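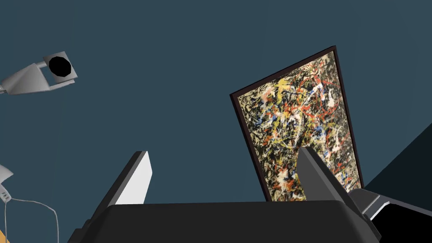
Work this period went into comparing the two candidate wrist cameras in simulation before we commit to either on the real arm. I'd like to temper the tone of the last report, which called the simulated results "encouraging". The rendered room is tidy in ways our workshop at Nokemcombe has never been. Plain slate-blue surface, even shading, and then one framed splatter painting, black lines all over and yellow thickest at the upper left and centre of the canvas, with the right finger reaching up across the bottom of it. The Ovareck tracker likes that painting very much. It finds features on the canvas and next to none on the bare surface, so any pose score depends heavily on whether the painting is in view. I don't consider that a result for the camera.

Numbers, for what they're worth. We rendered 1578 wrist views and the tracker returned a usable pose on 1422 of them. Of those, 283 drifted past our tolerance once the painting was masked out. Teodor Preda reran the masked set with the Pastemetti controller in the loop and got much the same answer, so I am inclined to believe it.

Gripper comparison: the parallel fingers are still ahead of the Śliwiński jaws on paper. The catch is that the contact model treats both as perfectly rigid, and the Śliwiński design depends on flex. We are comparing one gripper with a poor caricature of the other. I would ask that the ranking in the December summary not be quoted to the partners until we have bench data.

Spending is on plan except for cabling, which went over by some 500 dollars after we reordered the wrist harness in a longer length.

Next period:
- repeat the camera runs with plain walls only, then with cluttered ones
- mount both cameras on the real arm and log the same moves
- bench test both grippers on the sample parts

Teodor thinks the bench work will fit in the time left. I have my doubts, as the arm is shared and our only long booking is a Sunday. If it slips, I'd sooner drop the second controller than shorten the gripper tests. Please let me know if you object to that order of priorities.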